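About Brolen

Home | Classes | Repairs | Drop-off | About | Contact

Sewing school and mending shop. Two rooms, one long counter, a kettle. Been going since Ewurabena Lamptey got tired of turning people away from her kitchen table and signed a lease on Jitaru Street instead.

Quick version: we teach people to sew and we fix clothes. If you want the longer version keep reading. If you just need a zipper replaced, go to the Drop-off page, it has the hours.

How it started

Ewurabena trained as a tailor, did alterations for a bridal store for years, then alterations for a dry cleaner, then alterations for anyone who knocked. Mostly hems. Coat linings in the fall. Prom season was prom season. People kept asking if she could show them how to do it themselves and she kept saying sure, come by after dinner. That became a class. The class became two classes. Her family wanted the table back.

Larasati Pelupessy was in the second class. She came in to learn how to shorten curtains and stayed. She now runs the beginner program and all the scheduling, so if you got an email from us it was probably her.

The name is from a label in an old coat Ewurabena took apart to learn from. Never found out who Brolen was. If you know, write to us.

What we teach

Beginner course, 5 weeks. Threading, straight seams, hems, buttons, one drawstring bag and one pair of pajama pants. You will finish the pants. Everybody asks about the pants.

Mending nights. Drop in, bring the thing, sit down. Darning, patching, fixing a seam that went at the pocket. Someone will help you. No charge for thread.

Pattern class. For people who already sew and want to stop fighting with commercial sizing. Bring measurements, or we take them here behind the screen.

Kids' class, ages nine and up. Hand sewing first, then machines. Snacks provided, tell us about allergies on the form please.

Dark fabric clinic. Once a season. Black wool, navy twill, black denim, all the stuff where you can't see your own stitches. Bring a lamp if you have a good one. We teach chalk marking, thread choice and how to unpick without cutting the cloth. Fills up fast.
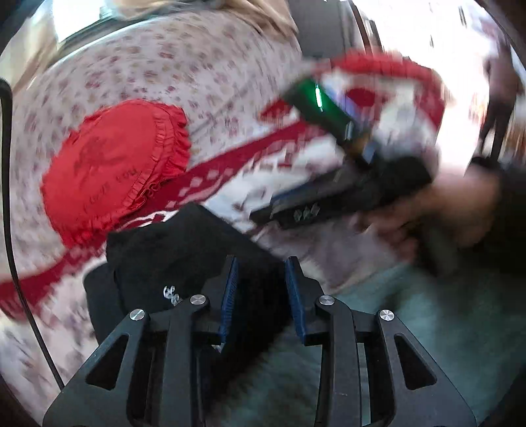

The repair side

Repairs pay for the classes, pretty much. We take in pants, skirts, coats, shirts, bags if the needle will go through. No leather jackets, no wedding dresses in May or June (ask us in March, we can usually fit you in). No shoes, try the place by the bus station.

Everything gets a paper tag with your name, a phone number and what you asked for. Please check the tag before you leave. We had two identical gray suits in one week and would like to not do that again.

Small jobs are ready in 2 days. Linings and anything with pleats take longer, we tell you at the counter. Prices are on the wall and on the Repairs page and they are the same prices.

We mended 1,235 items last year. Largest category was crotch seams, if you were wondering. Second was coat pockets.

The machines

Mostly secondhand, mostly metal, mostly older than the students. One industrial straight stitch in the back room that beginners are not allowed on until week four. A serger called Flimow, named by a kids' class, no idea why, it stuck. Please don't change the threads on Flimow without asking Larasati. It takes her half an hour to put it right and she will tell you about it.

You can bring your own machine. We'll check the tension and the needle for you before you start. Nearly always it's the needle.

The scrap shelf

By the door. Take what you want, leave what you don't need. Cotton on top, wool in the middle, mystery at the bottom. Pieces smaller than your hand go in the stuffing bin, which we use for pincushions and the dog beds we sew for the Cetutero shelter. They need covers that zip off, so if you have long zippers lying around please think of us.

Fundraising

We raised 3,000 dollars to put in proper lights over the cutting table. Thank you. It is a different room now. Next is the front step, which is too high for strollers and wheelchairs. Until thats done there's a ramp kept inside, ring the bell and we bring it out.

What we think about clothes

Wear them. Wash them less. Fix the small hole while it's small. A visible patch is fine, and if you don't want a visible patch we can do that too, costs a bit more becuase it takes a lot longer. We don't give speeches about shopping. Half of us buy too much fabric so we are in no position.

Finding us

Corner door, green awning, across from the laundromat. Ring if it's locked, we may be in the back with the iron going. Parking is on the side street, free after 6 p.m.

Classes get posted on the Classes page when Larasati has the dates. Waiting list is a real list, we do call people off it. For repairs don't email photos of the tear, just come in, we need to feel the fabric.

Cash or card. Gift certificates at the counter.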